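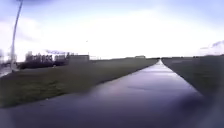
Tagged: Weddings > Ceremony & Reception > Leaving and Send-offs

Do we need a proper "exit" at the end of the night?

plutamar_bride

We're getting married in January and I've got the whole day sorted apart from the last ten minutes of it. My fiancé thinks we should just slope off when we're tired. My mum wants a sparkler tunnel with all 80 guests lined up outside, and my cousin did hers with a confetti cannon, so now that's been thrown into the pot as well.

The venue is Markorham Barn. They've told me music off at midnight, and no confetti outdoors unless it's dried petals. They haven't said anything about sparklers yet (I've emailed twice). I do quite like the idea of a moment where everybody's together, but I hate being stared at and I'll have been stared at since lunchtime! Also a lot of the older lot will have gone home by ten. Has anyone done one and been glad they did? Or skipped it and been sorry?

Last updated: January
14 comments · 37 shares

krasniqi_k

We did ours early and I'd tell anyone to do the same. After the first dance, so half eight or so, everyone came out with sparklers, we ran through, had a kiss at the end and then went straight back in for the cheese. All the grandparents were still there and the photographer hadn't clocked off. It does feel a bit daft "leaving" and then turning up at the bar two minutes later, but we were laughing so much I didn't care.

Get the long sparklers, the short ones are gone before the back of the line is lit. We paid £121 for ours including buckets of sand, and had loads left over. And ring the venue, don't email. Mine took three weeks to answer an email and about a minute on the phone.

If you really don't like being looked at, ask the band for a last song instead with everyone in a big circle round the pair of you, then nip out while they're all hugging. My sister did that and it was lovely, and it didn't cost her a penny.

Esunero

skip it. we did and i cant say ive thought about it since. taxi came, we waved, went to bed with a bag of chips. your mum will get over it

plutamar_bride

Ooh, I hadn't thought of doing it early, that might keep Mum happy AND get me my chips. Ringing them tomorrow morning, thank you both x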